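Home | Projects | Meetings | Minutes | Contact
Print this page | E-mail this page

Skandis grasp planner – minutes of the software meeting, 11th December

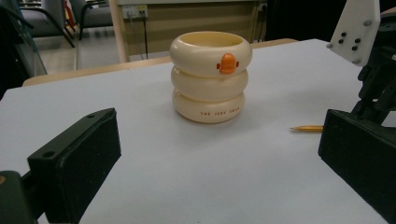

Cream ring-shaped cup between the gripper fingers, pencil on the table.

1. Last minutes
Agreed, with one fix: the depth filter is Jasolura's, not ours.

2. Perception
Lovely progress! Segmentation now runs on all 609 clips in the Leteck set, and pale objects on pale tables come out far better than they did in May. Rounded, slightly shiny rims still confuse the edge finder in 9 clips. Agreed to try the wider shadow mask first.

3. Planning
The new planner scores four grasp heights and keeps the best two. Everyone was keen on this – the replay viewer makes the choices really easy to follow. Stacked shapes stay in the test set, as the height scoring has most to prove there.

4. Control
Finger-closing speed is now read from the settings file. Laskowska branch to be merged once the time stamps match.

5. Tooling
Replay viewer to get a step-back key (much cheering). Log names to stay as they are.

6. Any other business
Pencil grasps to go on the next agenda.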